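The Case for Plain Package Inserts

A household that buys a bottle of cough syrup, a tube of skin cream or a box of allergy tablets receives, along with the product, a sheet of paper folded until it is the size of a postage stamp. Opened out, it may cover half a kitchen table. The print is small, the paper is thin, and the one line the buyer needs is likely to be found near the bottom of the second column on the back.

It is the view of this office that the folded insert, in its present form, does not serve the public well. The law asks that certain facts be given, and they are given. Whether a person of ordinary eyesight can find them at two in the morning, with a sick child in the next room, is a question that the rules have seldom asked.

The Werkden Institute has reviewed inserts for common home remedies over a period of 17 months. Our staff read each sheet in full and then asked members of the public to find 5 facts on it: the dose for an adult, the dose for a child, the time to wait between doses, what the product should not be taken with, and when to call a doctor. Many readers gave up before the third. Several found the dose for a child and took it to be the dose for an adult, as both appeared in the same paragraph with no heading between them. The longest sheet in the review ran to more than 2000 words.
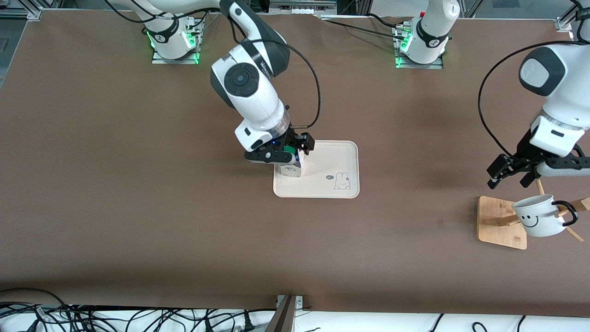 Manufacturers have answered that a shorter insert would leave them open to complaint. The concern is a fair one and should be met directly. A warning left out can do harm, and a firm that leaves it out may be held to account. Our proposal removes no warning. It asks that the facts used every day be placed together on the first panel, in type no smaller than that of a daily newspaper, and that the full text follow in whatever order the present rules require.

A second objection concerns cost. Mathias Grabner, writing for the Cabrera Council on Household Goods, has argued that small producers cannot afford to redesign their printed matter each time guidance changes. We agree that repeated changes would be a burden. For that reason the Institute favors a single revision, announced well ahead, with existing stock allowed to sell through. Inserts are already reprinted when an address or an ingredient changes, and the new layout could be taken up at the same point.

There remains the suggestion that paper be given up altogether and the reader be sent to a website. We cannot support this. Older people are among the heaviest users of home remedies and among the least likely to look up a dose on a telephone. Rural households may have poor service. A web address is a useful addition to a printed sheet and a poor substitute for one.

The Institute will submit its model first panel for public comment in December. Pharmacists, school nurses and those who look after relatives at home are invited to respond in writing. Responses may be brief, and copies of inserts that readers have found hard to use may be enclosed with them.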